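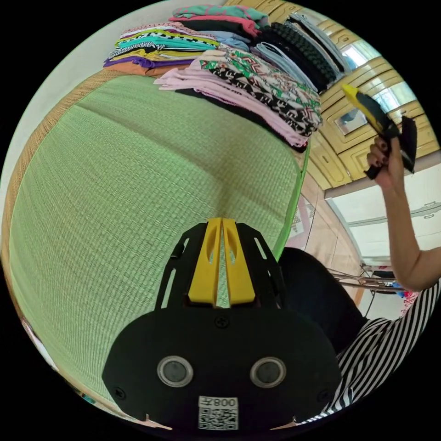
What is the best way to store summer clothes over winter if you have no loft?

Wash them, dry them properly, fold them and keep them in lidded boxes indoors, in a room that gets some heat. Skip the garage and skip the vacuum bags.

northlanding wrote:

Putting the question and my own answer at the top so people can see where I've got to. I'm still not sure I'm right about the vacuum bags. We moved from a house with a loft to a ground floor flat with one fitted cupboard, and that cupboard has the boiler in it. Last winter everything went under the bed in Ratano vacuum bags. When I opened them in February to look for a cardigan, two of the bags had let air back in and the linen things had creases I still can't get out. One dress has a line across the front like a fold in a map.

So this year I want to do it differently before the heating goes on full time. There are two adults' clothes to deal with, plus bedding. I'd rather not buy furniture. What does everyone else do?

pegbag wrote:

I don't agree on the vacuum bags. I've had the same six Ratano ones for four years and they've been fine. The trick is not to fill them past the line and to wipe the zip with a dry cloth before you close it. Any bit of fluff in the zip and it leaks. Most people who say they go down are overfilling them.

I'd agree about linen though. I don't put linen in them, or anything with a collar.

northlanding wrote:

I did fill them past the line, I'll admit that. But I think if a bag only works at two thirds full then I need half as many again and I've lost the space I was saving.

tinlid wrote:

Vacuum bags are for duvets and pillows with man-made filling. I wouldn't put wool or down in one for months on end. Wool comes back flat and takes ages to recover, and with down I've had a pillow that never did.

For clothes I use plain lidded plastic boxes, 42 litre, which go under a standard bed if the frame has decent clearance. Measure with the mattress on and somebody lying on it. I didn't, and the slats on our old bed dipped enough to crack a lid.

second_sock wrote:

Plastic boxes are all very well in a dry flat. In a damp one you're just sealing the damp in with the clothes. I had mould on a leather belt and a pair of canvas shoes after one winter in a lidded box and the outside of the box looked spotless. I now use cotton under-bed bags so that the air can get through, and I open them once a month and have a feel.

tinlid wrote:

That sounds as if things went in slightly damp. If they're bone dry when the lid goes on there isn't much for the mould to work with.

second_sock wrote:

They'd been on a rack in a heated room for two days. It was the wall. The bed was pushed up against an outside wall and the box was touching it. I've moved the bed out by a hand's width since then and it's been better, but I still wouldn't go back to plastic in this flat.

larderdoor wrote:
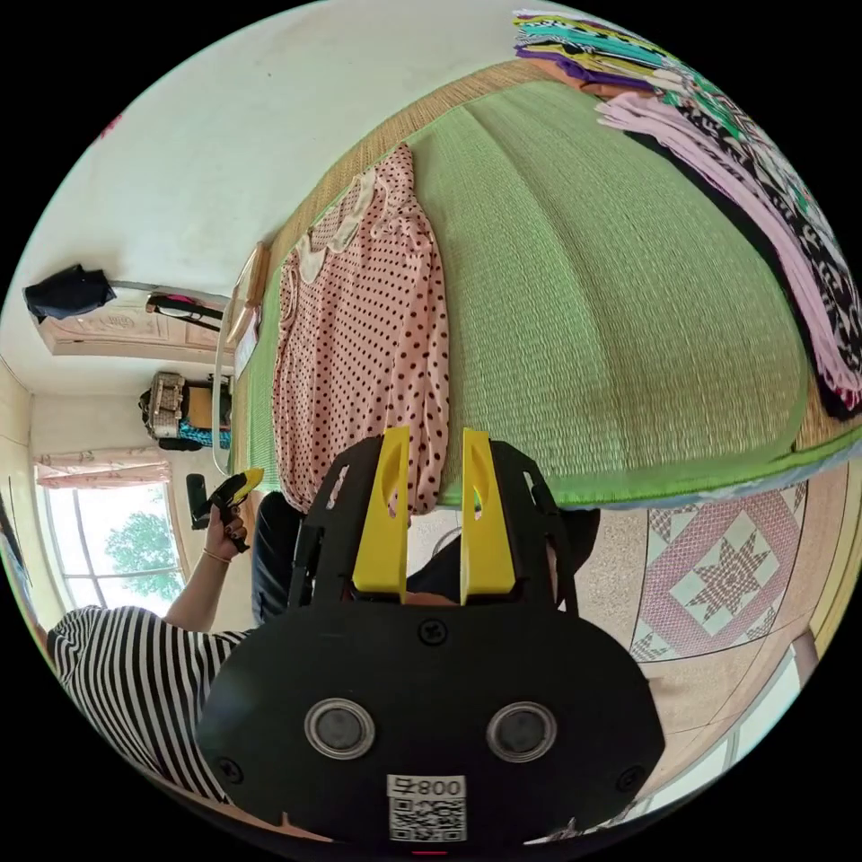
Before anyone buys a single box, sort out what is really seasonal and what isn't. I used to put away every short-sleeved thing I owned in October and then spend the winter buying T-shirts to go under jumpers. Now I only store what I know I can't wear in the cold: sundresses, shorts, linen trousers, swimming things. A black-and-white striped top like the one in the photo goes under a cardigan all year, so it stays in the drawer. Same with dark blue trousers unless they're very thin. When I did it this way I ended up with one box to store where I used to have three, and the drawers still shut.

The other thing I'd say is do it on a flat surface where you can see the lot. Bed or floor, whichever you've got room for. If you do it straight from the drawer to the box you just move the whole drawer.

northlanding wrote:

That's useful. I hadn't thought of it as a question of how much goes away. I've got a habit of emptying the drawer completely. I had a quick look last night and I reckon half of what I bagged up last year could have stayed out.

pegbag wrote:

The trouble with leaving half out is that the half you leave out gets worn to death. I like a proper change over. In spring it's like having new clothes.

larderdoor wrote:

Fair enough if you've got enough winter clothes to last you. I haven't.

oatsandends wrote:

Long-time swapper here, and I keep written notes on it for my own use, so I'll copy them out. We're in a terraced house with small rooms and no loft that you can get into. The whole lot takes one afternoon if the washing has been done beforehand.

1. Wash everything that's going away, including things you only wore once. Sun cream and sweat don't show in September and come up yellow by spring. Empty the pockets. Close zips, and do up the top button on shirts so the collar keeps its shape. No fabric softener, and don't use starch either – silverfish like it.

2. Fold to the size of the box and not to the size of your drawer. This sounds fussy but it saves a lot of room. I take the box lid, put it on the floor and fold against it. Heavy things at the bottom, knitted cotton in the middle, thin things on top. Turn prints inside out if they're the rubbery sort, otherwise they stick to whatever is above them. Anything that creases badly gets rolled round a towel.

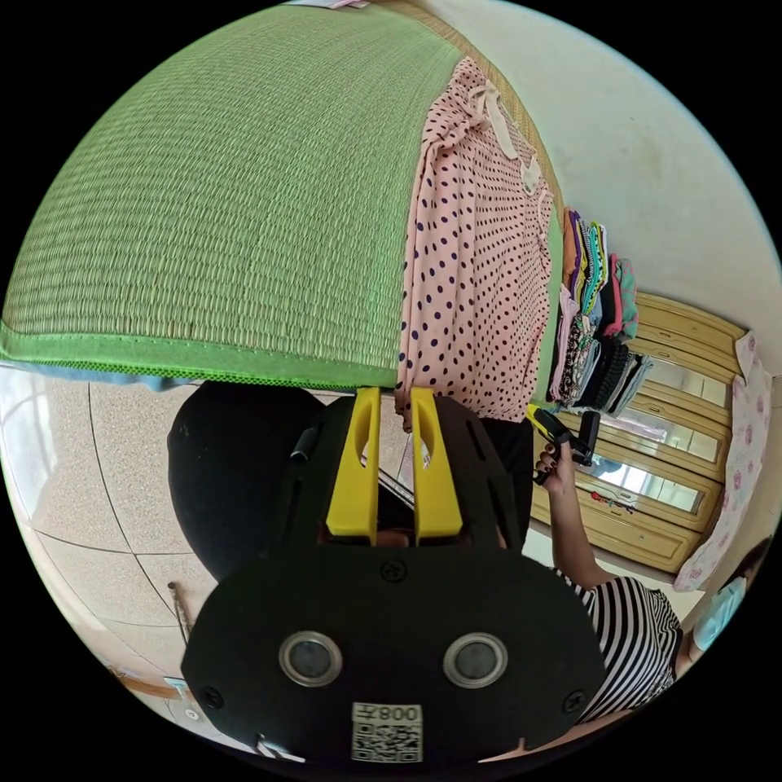

3. Write down what is in each box. I tape a sheet of paper inside the lid and put a short version on the end that faces out. "Shorts, swimming, two dresses" is enough. Don't write "summer", you'll have four boxes that all say summer.

4. Put something in for moths if you've ever had moths. I use Stistach cedar blocks and sand them lightly each autumn. I can't prove they do anything. Clean clothes and a tight lid do most of the work.

5. Put the box you're most likely to need at the front. For us that's the one with the swimming things, as the pool is indoors and we go all year. It took me far too long to work that one out.

6. Leave one small gap. If you get given a summer top for Christmas it can go straight in.

second_sock wrote:

Good list, though I'd argue with number four. Cedar puts off the adults a bit when it's fresh, as far as I know, and does very little about eggs already in the wool. If you've got moths you want to freeze the knitwear in a sealed bag for a couple of weeks. Then store it.

oatsandends wrote:

I do freeze the jumpers in spring when they're going the other way. For cotton and linen I don't bother.

tinlid wrote:

Sticky traps are worth having as well, to tell you whether you've got moths in the first place. They won't clear them. I put one in the wardrobe and one behind the sofa. The one behind the sofa was the one that filled up. The moths were in the edge of the rug and I'd been blaming the wardrobe for a year.

bayleafandbone wrote:

Has anyone paid for storage? There's an Antal place near us and I got a price for their smallest locker. It was £42 a month and that seems mad for some frocks.

pegbag wrote:

For clothes it is mad. You could replace the frocks. We paid for a unit between houses and spent more than £2,000 by the end, mostly on keeping a sofa that we then got rid of.

northlanding wrote:

No, I'm not paying to visit my own shorts.

Does anyone have a view on the Ekell bed, the one where the mattress lifts up? My sister-in-law says it changed everything for her. They're £900 new, and I did say no furniture, but our bed is on its last legs.

tinlid wrote:

We've got one. The space underneath is huge and it's dry. Two things against it: the lift is heavy with a thick mattress on, and there's no airflow under the bed at all. Also you can't get at anything while somebody's asleep.

second_sock wrote:

I'd worry about that airflow on an outside wall. Stand it on an inside wall if the room allows.

larderdoor wrote:

I wouldn't spend £900 to store clothes I don't wear for half the year. Get rid of some clothes.

pegbag wrote:

She said the bed was going anyway.

larderdoor wrote:

True, I missed that. In that case look at second-hand ones. People give them away when they move, as they're awful to get down the stairs.

northlanding wrote:

Update, Monday, November 4, 2024. Did it over the weekend. Three 42 litre boxes under the bed in the end, pulled out from the wall as second_sock suggested. List taped inside each lid. I tried the thing of folding against the lid and it did make a difference, I got the bedding box down by a third. The two good vacuum bags have the spare duvet in and nothing else, filled to the line, zip wiped.

I kept back more than I expected. The drawers are fuller than I'd like but everything in them has been worn since August. The dress with the crease has gone to be steamed at the dry cleaner's and I'll report back if it works. Not buying the Ekell until after Christmas, if at all.

bayleafandbone wrote:

How are you getting on for clearance with the lids? I'm a couple of centimetres short and wondering about bed risers.

northlanding wrote:

Just enough, and I did make my husband lie on it while I checked. I'd be wary of risers on a wooden floor, ours slid when we had them in the old house. Rubber cups underneath might do it.

Related threads

Yellow marks on white cotton after storage
Bed risers on laminate – safe or not?
Carpet moth or clothes moth, how to tell
Airing cupboard with a boiler in it, what can go in
Getting a set crease out of linen
Do duvets need to breathe?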